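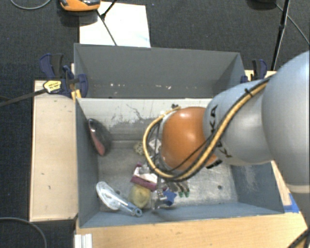 Ruddock Spirits will move its Millgate dry gin from cork stoppers to screw caps with the next filling, the distillery said on Thursday. The change applies to the full-size bottle and leaves the recipe and strength as they were. Bottles filled under cork will stay on sale until stocks run out. Work on the new closure has been led by production manager Sorin Dimitriou, who rejected two earlier caps when the liner took on a taste from the spirit. Handling at the end of the line also had to be settled, and anyone who has looked at a large robot arm over an open metal bin, a thick cable looped around its orange joint cover and thinner black ones running alongside, will know how much room such equipment needs. The packing area at Ruddock is narrow, and the firm has kept hand packing for this product.

Search this site Enter keyword Go

Thursday, February 20, 2020
By Ilham Metwally

The Millgate gin is made in single batches of 2,000 bottles. Juniper, coriander seed and dried lemon peel are steeped overnight in neutral grain spirit and distilled in a copper pot still. The distillate rests in steel tanks before it is cut with water to bottling strength. None of these steps will change.

Dimitriou said the old stopper, a natural cork with a wooden top, gave two kinds of trouble. Some corks shed dust into the neck, and others dried out and let alcohol escape when a bottle stood open for months on a back bar. Bottles stored on their side were a separate problem, as strong spirit slowly breaks down the cork and colors the liquid.

"We were getting returns on a product that had left here in good order," he said. "Most came from bars. The gin was sound when it was filled, but the closure was not holding."

The new cap is aluminum with a tamper band and a tin-faced liner. It was tested on bottles held upright and on their side for seven months, with weight and strength checked at the start and end of the period. Ruddock did not release the figures. The glass has a new neck finish to take the thread, and the shoulder is slightly lower. Trade buyers who use fixed pourers will need a different size - the distillery will list suitable ones on its order form.

The first filling under the new cap is set for August. Trade cases will still hold six bottles, and the case code will change so that stockrooms can tell the two versions apart. The list price stays the same.

Soltum, the bitter orange liqueur from the same house, keeps its cork for now. Ilham Ramadan, who runs trade sales, said it is sold mostly as a gift and that buyers had asked for no change. It is filled in smaller lots of 1,000 bottles, and a decision on its closure will wait until the gin has been through one full filling.

Trade customers with open orders for the Millgate gin can ask for either closure while both are in stock. Requests should go in with the order, as cases cannot be mixed.

Last updated: 4:10 p.m.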